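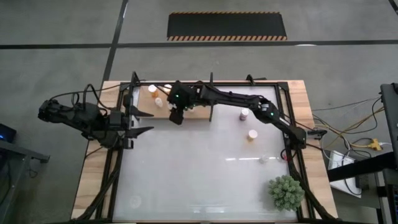
The white work surface from overhead, with an arm on either side.

Okay, I have been putting off this review because I wanted to live with the thing first, and also because I was busy using it to read about a certain on-set romance until one in the morning. Priorities! Platance is a celebrity news app, and if you're the kind of person who keeps fourteen gossip tabs open at work (hi, it's me), you have probably seen the ads.

The pitch is simple. You pick the stars you care about, and the app pulls every story, photo post and red carpet gallery into one feed. No more checking five sites to find out if two people are still engaged. You can follow up to 300 names on the paid plan, and I thought that was a silly number until I sat down and started adding people. I'm at 184. I regret nothing, except possibly the entire cast of a dating show I stopped watching after the second episode.

Setup was easy. You can search by name, or you can tap on a show and follow everyone in it at once – dangerous, see above. There's a slider for how much you want to hear about each person, and I wish I'd noticed it sooner. I had my favorite actress set to "everything," and I got a ping each time somebody spotted her buying iced coffee. She buys a lot of iced coffee.

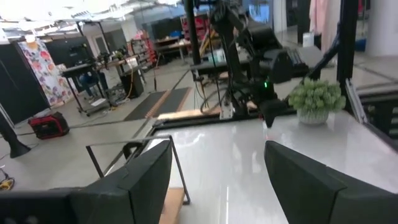

Potted plant near the back corner of the white tabletop.

The best part by a mile is the Timeline. Tap on any couple and you get their whole story laid out in order, from the first rumor to the first carpet to the baby announcement, with the source listed next to each step. I got a text from my sister at dinner asking when a certain pop star and her drummer split up the first time (there have been three times), and I had the answer before the bread came. I also love that rumors are in gray and confirmed news is in black. Such a small thing, but it has saved me from passing along at least one fake pregnancy.

The writing is a mixed bag. Most of the feed comes from other places, but Platance has a few writers of its own, and the one to look for is Barış Güneş. His awards show recaps are so funny, and kind too, even when the dress is a disaster. I'd read him on shampoo bottles. The rest of the in-house stuff feels rushed, and you'll see the same baby name story four times with a different headline on each one.

Now the gripes. Search is slow. Galleries load sideways on my old tablet and then flip back when you get to the picture you wanted. The free version has an ad after every couple of stories, and they're the loud video kind, so please learn from my mistake and don't open it in a dentist's waiting room.

I also tried Zudley for a month to compare. Zudley has the better podcasts and a nicer comment section (people there are sweet, for the most part), but it's forever behind on the news. When the big July wedding happened, Platance had the guest list up while Zudley was still asking if there'd be a wedding.
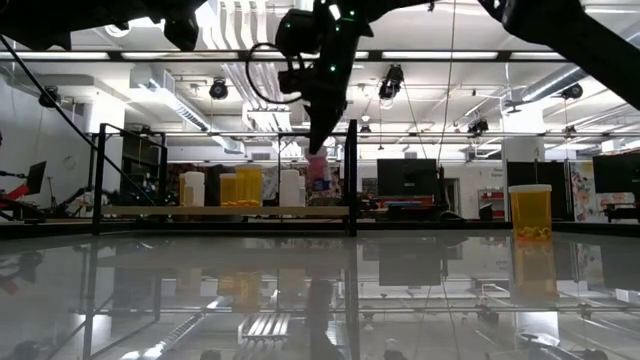 Pill bottle with a white cap, reflected in the tabletop.

As for the price, it's 2 dollars a month if you pay monthly, and there's a free trial that does let you cancel from inside the app. I tested that, then signed right back up.

One last thing, for the quiz people: there's a daily trivia game tucked away under your profile picture. You get points for guessing who wore what and who dated whom, and I have 1,998 of them, so I would really like somebody to beat. My username is my dog's name plus "forever." Come find me – and bring your knowledge of early 2000s boy bands, because that category is killing me.

Four stars out of five from me. Fix the search and I'll hand over the other one.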